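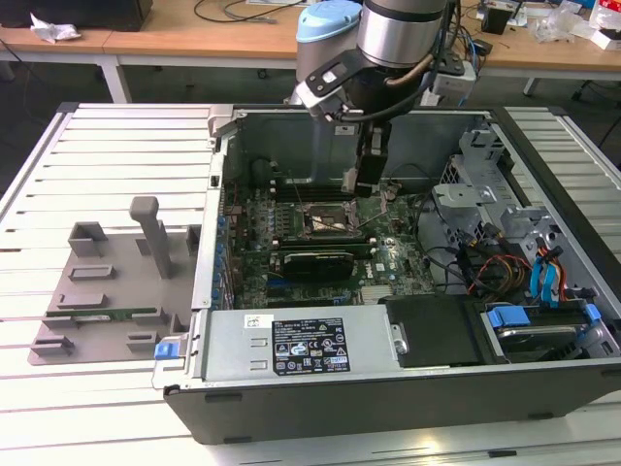
Foto: archivo de Usonano

Placa base

La placa base, llamada también placa madre o tarjeta madre según el país, es el circuito impreso principal de un ordenador. En ella se conectan el procesador, la memoria, las unidades de almacenamiento y las tarjetas de expansión, y por sus pistas de cobre circulan tanto la alimentación como los datos. Pocas piezas cuentan tan bien la historia de la informática personal: ¡basta comparar dos placas separadas por una década para ver cuánto ha cambiado todo!

Denominación
En España se usa sobre todo «placa base»; en buena parte de América se prefiere «placa madre», «tarjeta madre» o directamente el inglés motherboard, a veces abreviado en mobo en los foros de aficionados. En equipos antiguos, donde el procesador ocupaba una tarjeta más entre otras, se hablaba de «plano posterior» o backplane.

Estructura
El soporte es un laminado de fibra de vidrio y resina epoxi, normalmente de entre cuatro y ocho capas de cobre. Las capas exteriores llevan los componentes y buena parte de las señales, y las interiores suelen reservarse para masa y alimentación. El trazado es una pequeña maravilla de la ingeniería: las pistas de memoria dibujan a menudo curvas en zigzag para igualar su longitud, de modo que las señales lleguen a la vez.

Zócalo del procesador
El zócalo permite montar y cambiar el procesador sin soldadura. En los modelos PGA las patillas están en el procesador y entran en los orificios del zócalo; en los LGA ocurre al revés, con contactos elásticos en la placa y superficies planas en el chip. Una palanca de retención asegura el conjunto. Los contactos LGA son finísimos y se doblan con facilidad, por lo que las placas nuevas se entregan con una tapa protectora.

Formatos
El estándar ATX, presentado en 1995, fija unas medidas de 305 × 244 mm y la posición de los tornillos y conectores traseros. De él derivan microATX (244 × 244 mm) y otros tamaños; Mini-ITX, de 170 × 170 mm, hace posibles ordenadores completos que caben en una estantería, ¡y algunos son una auténtica preciosidad!

Firmware
Al encender el equipo, un programa guardado en un chip de la placa inicializa los componentes y busca el sistema operativo. Durante décadas fue la BIOS; hoy su lugar lo ocupa UEFI, que admite discos de arranque de más de 2 TB y menús gráficos.

Conservación y coleccionismo
El interés por las placas antiguas no deja de crecer. La colección Noonan, en Plillside, reúne 3410 ejemplares, de los que 300 se exponen de forma permanente y 200 arrancan todavía. Cada diciembre el taller Virnby dedica unas jornadas abiertas a la sustitución de condensadores electrolíticos, cuyo envejecimiento es una de las averías clásicas. En la última edición se inscribieron 700 personas.

Véase también
Unidad central de procesamiento
Circuito impreso
Fuente de alimentación
Chipset

Última revisión: 29 de marzo de 2020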